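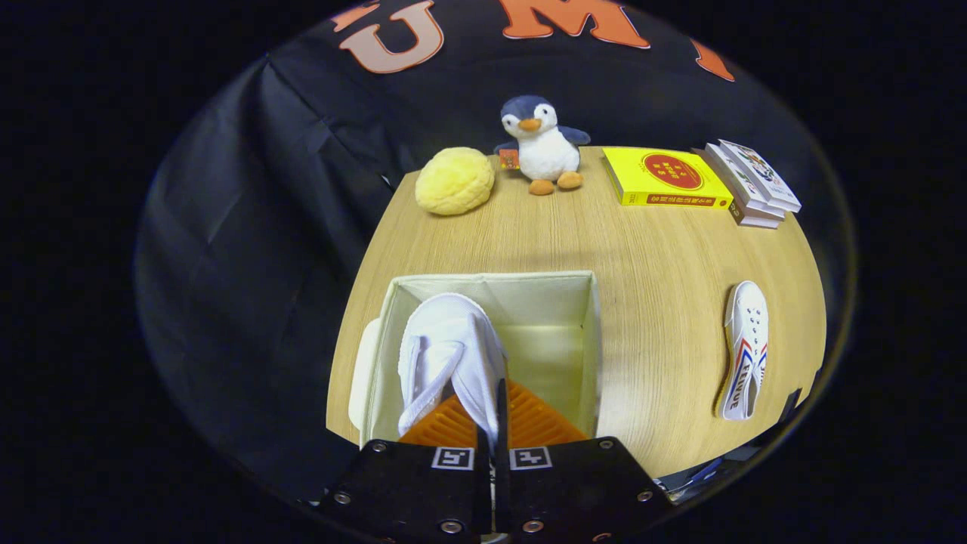

How should I word the question on ethnic background in a neighborhood survey?
Posted by Siv Åberg, 2022-01-27

I'm putting together a survey on how people in Utstead see themselves and their neighbors, as part of a master's project in sociology. There are 24 questions and I'm stuck on the one asking for ethnic background. We will have a table at the community center in March where people can fill it out on paper, with a light wood-grain top and a black cloth with big orange letters behind it, and the rest will go out by mail to 400 addresses. My adviser wants the same categories the census uses so that I can compare my results with the published tables. In my pilot, several people whose parents came from different countries left the question blank or wrote in the margin. A few said they would put down one thing on a form and another if a friend asked. Should I use a fixed list, an open line, or both? I also don't know if it belongs at the start or at the end. The mailed copies and the online version (we use Zola) have to match.

lowell_methods

Use both, as two separate items. Put the open line first: "How would you describe your ethnic or racial background, in your own words?" Then give the census list and let people mark all that apply. If the list comes first, most people will copy a word from it onto the open line and you lose the thing you are interested in.

Write "mark all that apply" on the same line as the question. In my last mail survey we put it in the instructions at the top of the page and it was missed constantly. Decide before you start how you will code people who mark more than one box. You can count them in every group they marked, or put them in a combined group, but the totals come out differently and you have to report which you did. Check how the census table you are comparing with handles it and follow that.

As for placement, I put background questions at the end. The exception is if you think a lot of people will quit halfway. We had 340 returned and the last page was blank on quite a few.

One more thing, ask for parents' countries of birth separately. It is a factual question and people don't mind answering it. Then you can see how the second generation labels itself without guessing from the ethnic question.

Terer

just use the census one, the open answers take forever to code and your adviser already told you what they want

paperclip_ann

I agree with the first answer except on the coding. Have a second person code the open lines without seeing your codes, then compare. You will disagree more often than you expect on answers like "American" or a town name. Keep those as their own codes. Don't fold them into "other."

Also translate the form if you can. The word for "ethnic" in some languages is closer to "nationality," and people will answer with their passport. Have someone translate it back into English before you print.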